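**Neler workplace automation grant: September progress report**

Sorting at the Gullow site now runs with one Hilau gripper station beside the manual line. All 13 sorters have kept their posts and hours. Jenő Vida has moved four of them to inspection duties at a higher pay grade.
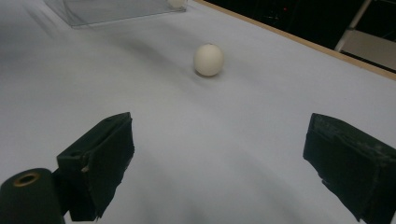
Training remains the largest item of staff time, with 38 hours logged this period. Sorters practice single pickups first, closing the two black fingers on one off-white ball on a plain white surface, before they move on to mixed trays. Worn finger coverings, frayed along the edges, are now included in the spare parts request.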